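Se buscan personas para probar si guardar bien la fruta cortada sirve de algo

Buscamos participantes para una prueba doméstica que haremos en mayo, en cocinas particulares, sobre una cosa muy poco vistosa: qué pasa con la sandía, el melón y la piña desde que se cortan hasta que alguien se los come o los tira. El grupo se llama Otia y lo coordina Renata Duda, que lleva años oyendo consejos sobre film, fiambreras y paños de tela encerada y se fía de muy pocos.

Conviene avisar desde el principio de que no venimos a confirmar nada. Si usted está convencido de que su método es el bueno, puede apuntarse igual, pero le vamos a pedir que lo ponga por escrito antes de empezar y que luego anote lo que salga, le guste o no. En una ronda anterior, que llamamos Maren, varias personas nos entregaron cuadernos en los que todo estaba "perfecto" y "como recién cortado" hasta el último día. Esos cuadernos no valen para nada y están en un cajón.

Qué hay que hacer

La prueba dura 2 semanas. Cada participante corta fruta en su casa, en su encimera y con su cuchillo, la guarda de la manera que le toque y la revisa una vez al día. Hay tres maneras: cuenco tapado con film transparente, recipiente con tapa rígida y cuenco cubierto con un plato. Se reparten por sorteo. No se puede cambiar con el vecino ni con la cuñada.

La sandía se corta en triángulos, con la corteza puesta. Ya sabemos que hay quien la prefiere en dados. También sabemos que en dados ocupa menos. Nos da igual: queremos que todos corten lo mismo, porque comparar dados con triángulos fue justamente lo que estropeó la ronda de hace dos veranos. El peso de cada tanda es de 300 gramos, corteza incluida, y para eso hace falta una báscula de cocina. Si no tiene, díganoslo y le prestamos una.

Si le toca el film, se corta con tijeras. El cartón dentado de la caja no nos sirve, deja el borde hecho jirones y luego hay que discutir si el cuenco estaba tapado o no. Se estira sobre la boca del cuenco y se aprieta por el borde con las dos manos. Que el film se pegue solo, como promete el envoltorio de casi todas las marcas, está por ver, y es una de las preguntas del cuaderno.

A quién buscamos

Personas adultas que cocinen en casa de forma más o menos habitual, con un hueco libre en la nevera durante toda la prueba. Hablamos de un hueco de verdad, en un estante, con espacio alrededor. Si su nevera está siempre llena, espere a la próxima.

Nos interesan sobre todo hogares de dos a cuatro personas. Quien viva solo también puede participar, aunque tendrá que comer bastante sandía. No admitimos a personas con alergia a alguna de las tres frutas ni a quienes trabajen para fabricantes o distribuidores de envases. Un año se coló un comercial y nos costó un mes de correos.

No hace falta ninguna formación. Tampoco hace falta una cocina bonita ni un cuchillo caro. Hace falta constancia, que escasea más, y una letra que se pueda leer.

Qué ofrecemos

Una compensación de 100 euros por cuaderno completo. Completo quiere decir con todos los días rellenados; si faltan días, se paga la parte proporcional, y si los días están rellenados todos con el mismo bolígrafo, a la misma hora y con la misma frase, preguntaremos. La fruta la pone la frutería Yazıcı, con vales que se recogen allí mismo. El film, los cuencos y los demás recipientes los entregamos nosotros, sin etiqueta. Wovance nos cede el local para la reunión inicial y no tiene acceso a los cuadernos. Lo decimos porque siempre hay alguien que lo pregunta, y hace bien.

Cocina y material durante la preparación de la sandía: 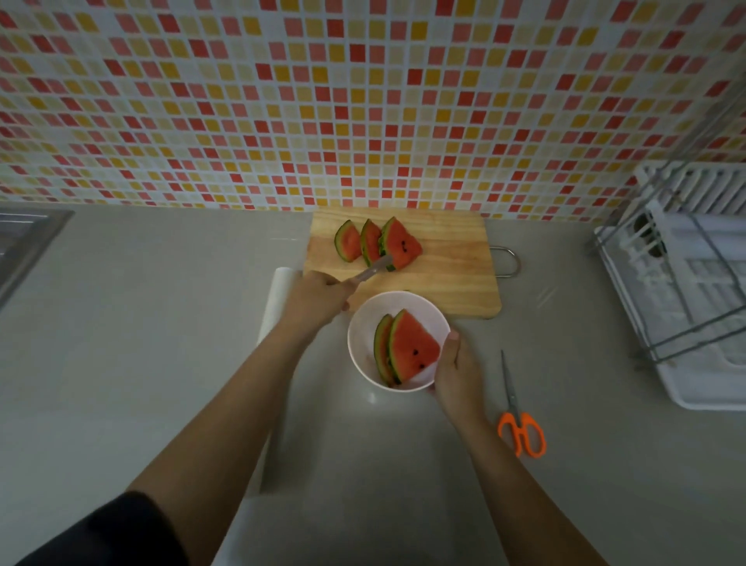
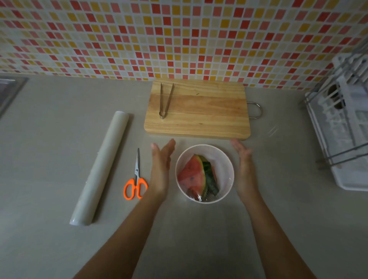

La reunión inicial es un sábado por la mañana, a las diez y media, y es obligatoria. Dura lo que dure explicar el cuaderno, cortar una pieza entre todos y contestar a las objeciones, que suelen ser muchas y a veces buenas. Quien no pueda venir queda en reserva.

Qué no prometemos

No prometemos que los resultados vayan a ahorrarle dinero ni que sirvan para su nevera. Somos un grupo pequeño y con tan pocas cocinas no se puede afirmar gran cosa. Puede que las tres maneras den lo mismo. En ese caso lo publicaremos así, con los cuadernos de quienes den permiso y sin titulares.

Tampoco damos consejos sanitarios. Si una tanda huele raro, se anota, se tira y se avisa. No se prueba para salir de dudas.

Cómo apuntarse

Escriba a la coordinación con el asunto "fruta cortada" y conteste a estas 5 preguntas, en pocas líneas:

Cuántas personas viven en su casa.
Qué fruta compra entera y cuál compra ya cortada.
Cómo la guarda ahora y por qué cree que funciona.
Cuándo fue la última vez que tiró fruta.
Qué resultado espera de la prueba.

La última la leemos con especial atención. Las respuestas del tipo "lo que ustedes digan" van al final de la lista. Contestamos a todo el mundo, también a quien no entra, aunque podemos tardar unos días.

Otia · Coordinación: Renata Duda · Contacto · Aviso legal · © Otia, todos los derechos reservados · Volver arriba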